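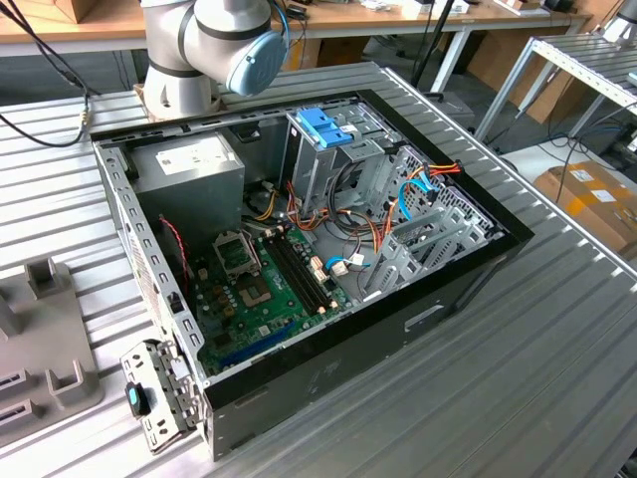 延長戦のゴールは試合スコアに入っていますか?
90分終了時点のスコアと延長込みのスコアを別の列に分けてあります。score_90 が前者、score_aet が後者。PK戦はどちらにも足してません、pk_home と pk_away を見てください。

Plustetov サッカー試合データセット README

最終更新 2020年9月12日
管理 Mitali Weerakoon

概要

Jillero リーグと Parri カップの試合記録。全600試合。1試合1行の matches と、得点・カード・交代を1件1行にした events、あと監督会見の要約を入れた pressers。3ファイル構成。文字コードは UTF-8(BOMなし)、区切りはカンマ。

急いで書いてるので抜けがあるかも。気づいたら連絡ください。

収録範囲

Jillero リーグはレギュラーシーズンのみ。入れ替え戦は入ってません。
Parri カップは1回戦から決勝まで。予備予選なし。
親善試合は対象外。プレシーズンの Eltico 杯は一時期入れてたけど、選手交代の上限が大会ごとに違いすぎて集計が壊れるので3月の版で外しました。古い版を使ってる人は competition 列が ELT の行を落としてください。

matches の列

match_id 整数。欠番あり。連番だと思って処理しないこと
competition JIL または PAR
season 開幕した年。年をまたぐシーズンでも開幕年のほう
kickoff 現地時間。タイムゾーンは tz 列
home, away クラブコード3文字
score_90 「2-1」の形の文字列。左がホーム
score_aet 延長がなければ空欄
pk_home, pk_away PK戦がなければ空欄。0 とは別物なので注意
venue 会場コード
neutral 中立地なら 1
attendance 公式発表の入場者数。無観客は 0、未発表は空欄
referee_id 主審。名前は入れてません

score_90 は Excel で開くと日付に化けます。2-1 が2月1日になるやつ。必ず文字列指定で読み込むこと。これで一度全部壊しました。

events の列

event_id
match_id matches と結合するキー
minute 分。整数
added アディショナルタイムの分。45+2 なら minute が 45、added が 2
type GOAL, OWN, PEN, PENMISS, YEL, YEL2, RED, SUB
team そのイベントの当事者の所属チーム
player_id
related_id GOAL ならアシスト、SUB なら下がる選手。なければ空欄

OWN の team はオウンゴールをした選手の所属チームです。得点が入った側ではない。集計のとき逆にすること。質問がいちばん多いのがこれ。
YEL2 は2枚目の警告による退場。同じ選手に YEL と YEL2 が1件ずつ付きます。RED は一発退場だけ。
VARで取り消された得点は載せてません。取り消されたカードも同じく。

pressers の列

match_id
side home か away
speaker_role 監督、コーチ、代行
summary 日本語の要約。長くて3文
topic 敗因、負傷、采配、判定、次戦、その他 のどれか1つ
lang_orig 元の会見の言語

会見は224件。全試合分はありません。大敗のあとは会見が長くなる傾向があるので、敗因タグが多めに出ます。負けた側の会見のほうが集めやすかったせいもあり、偏りあり。勝者と敗者の発言量の比較には使わないでください。
要約は手作業。原文の引用は入れてません。「選手はよく戦った」みたいな定型の挨拶は基本けずってます。けずり方は人によって多少ばらつく。
話題が2つ以上ある会見は、最初に長く話したほうを topic にしました。機械的に決めただけなので深い意味はないです。

集め方

試合記録は各クラブの公開している試合報告書から手入力。2人が別々に入力して、食い違った行だけ報告書に戻って確認。得点時刻が両クラブの報告書で1分ずれてるケースがけっこうあり、その場合はホーム側の表記に合わせました。
選手IDは独自のもの。他のデータベースとの対応表はまだないです。作りかけ。

わかっている問題

・移籍した選手に ID が2つ付いてることがある。見つけしだい統合中。
・Parri カップの1回戦、attendance がほぼ空欄。報告書にそもそも書いてない。
・延長戦に入ってからの SUB で added の値が怪しい行が40件。直す予定だが時期は未定。
・tz 列、夏時間の切り替え日だけ間違ってる可能性あり。確認でてきません。
・venue コードは改修で名前が変わった会場も同じまま。

使い方の注意

勝敗予測の練習に使う人が多いようですが、score 系の列と events を特徴量に入れたら当然当たります。kickoff より前にわかる列だけ使うこと。直近の成績は自分で計算してください。シーズンの境目でリセットするかどうかはお任せ。
学習と評価の分割はこちらでは用意してません。ランダムに分けると同じ節の試合が両方に混ざるので、時系列で切るのがおすすめ。
賭けの目的での利用はお断り。

選手の個人情報

氏名、生年月日、国籍は入ってません。player_id から本人を特定しようとする作業もやめてください。負傷に触れた会見の要約は、部位や診断名をぼかしてあります。

ライセンス

研究、教育、趣味の分析は自由。出典に「Plustetov サッカー試合データセット」と書いてください。再配布は README を付けたままで。商用は先に Weerakoon まで相談を。

変更履歴

今回の版
pressers に lang_orig を追加。OWN の team が逆になってた行を修正。matches の neutral、カップ決勝で 0 になってたのを 1 に。

3月の版
Eltico 杯を削除。score を score_90 と score_aet に分割。旧 score 列はもうありません。

最初の版
matches と events のみ公開。

誤りの報告

match_id と列名、正しいと思う値、根拠になる報告書の場所を書いて Weerakoon まで。「スコアが違う」だけだと探せないです。返事は遅いです、すいません。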